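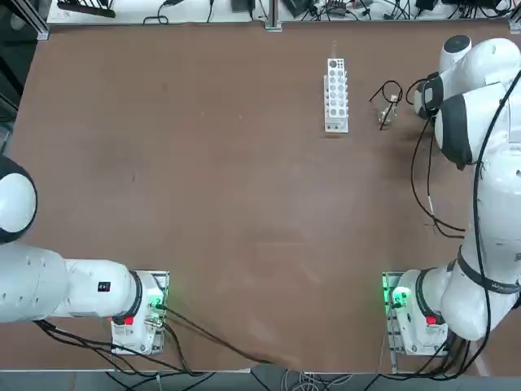 Freelance & Regional Press Forum > Working Life > Rates and Commissions

Thread: Supplement editor wants to move me from word rate to flat fee

inkwell_dan
I've been writing for the property and homes supplement of a regional group for a while now, always on a word rate. The commissioning editor there has moved on and the new one, Gintarė Org, has emailed all the regulars to say that from September everything goes to a flat fee per piece. Features are "up to 500 words" and the fee is the same whether you file 300 or the full lot.

On paper it comes out a little better than my word rate for a short piece and a little worse for a long one. My worry is the extras. At the moment I get paid separately for boxouts and captions, and the email doesn't mention either. Has anyone been through this? Is it worth pushing back or do I just sign?

marrowfat
Went through the same thing with a travel section. Boxouts were folded into the fee and nobody told us until the first invoices were queried. Ask now, in writing.

SubsDeskSue
I'm on the other side of this, I sub supplements three days a week. Flat fees are much easier for the desk. With word rates we had long arguments over whether the count was taken on what was filed or what was printed, and half the time the page shape changed after the copy came in. A flat fee ends all that. I wouldn't assume it's a cut.

inkwell_dan
Thanks both. Sue, I take the point, and I've had that argument myself. Mine has always been on words commissioned, so it hasn't cost me anything.

hartley_p
It is a cut. It's always a cut. They do the sums before they send the email. If it cost them more they wouldn't be doing it.

SubsDeskSue
That isn't my experience. Our last change cost the title slightly more per issue and saved a lot of time on invoices. The budget holder was happy with that.

hartley_p
Then you work somewhere unusual.

Colophon
Without taking sides on the above, the things to get settled are:

Does the fee include boxouts, captions and fact panels?
Is there a kill fee, and is it a share of the flat fee or a set sum?
Who pays if the piece is sent back for a rewrite to a different brief?
Does the fee cover online use and syndication to the sister titles?

The last one is where I lost out. I did a run of health pages for Prernel and found the same copy in two of their other supplements. The old terms had a reuse payment and the new ones left it out. I'd signed without comparing them side by side.

marrowfat
Seconding the rewrite question. I had a kitchen feature come back twice after the advertiser list changed. Same fee.

tilly_wordsmith
If the advertiser list is changing your copy then is it editorial at all? I'd want to know that before worrying about the fee. Advertorial should pay more.

SubsDeskSue
Most supplements sit somewhere between the two. The ad team sells around a theme and the editor commissions to the theme. The advertiser doesn't see the copy. If they do see it, it should be labelled and yes, it should pay more.

tilly_wordsmith
"Should be labelled" is doing a lot of work there. I left the Candia weddings special over exactly this. A venue had approved my piece before my editor had read it.

SubsDeskSue
Fair enough, I'd have left as well.

inkwell_dan
Mine is proper editorial as far as I can tell. I've never had copy changed for an advertiser. I have been asked to leave a competitor out of a round-up, once, and I said no and it ran as filed.

Going back through my invoices, extras made up more of the money than I thought. On the spring homes issue I was paid for 8 boxouts over four features. If those go into the fee then hartley_p is right and it's a cut.

hartley_p
There you are.

Colophon
So ask for boxouts to stay separate, or for a higher fee on any feature that has more than one. The second is easier to say yes to as it can be agreed at commission. Cisia do it that way, or they did when I last wrote for them. There's a standard fee and a "feature plus panels" fee.

marrowfat
Also check the payment date. My travel lot changed from payment on acceptance to payment on publication at the same time as the fee change. A piece filed in spring didn't pay out until the autumn issue.

nightdesk62
Bit of a different view. I asked for all sorts when our terms changed and the commissions dried up. Nobody said anything, I just stopped hearing from them. If it's a large part of your income I'd be careful about how much you ask for in one go. Pick the one that costs you most.

tilly_wordsmith
Disagree. An editor who drops you for asking what the fee covers was going to mess you about sooner or later.

nightdesk62
Maybe, but I still had rent to pay.

Colophon
There's a middle way. Ask it as a question and not a demand. "Can you confirm how boxouts will be handled under the new fee?" A new editor may not even know they were paid separately before.

SubsDeskSue
Very likely she doesn't. When I took over a section the handover was one spreadsheet and half the rates in it were out of date.

inkwell_dan
I'll do that. Boxouts and syndication in one short email, and leave the kill fee for later as I've never needed one. Will post when I hear.

inkwell_dan
Update, Sun 15 May. Gintarė replied on Friday. She didn't know about the boxout payments and has asked finance for the old terms. She's offered a second, higher fee for features with two or more panels, 20 per cent on top of the standard one. Captions are included in both. Syndication is still being looked at and she said not to sign until it's in the document.

By my sums that leaves me very slightly down on the big homes issues and up on everything else.

Colophon
That's a decent result. Do wait for the syndication wording.

hartley_p
"Very slightly down" is down.

marrowfat
Did she say when they pay?

inkwell_dan
On acceptance, same as now. It's in the draft.

pressgang_ro
Sorry to jump in, does anyone know if Trình are still taking pitches for their education pages? The address on their site bounces.

SubsDeskSue
Try the main newsdesk number and ask for features. Might be better as its own thread, there's a pitching section further up the board.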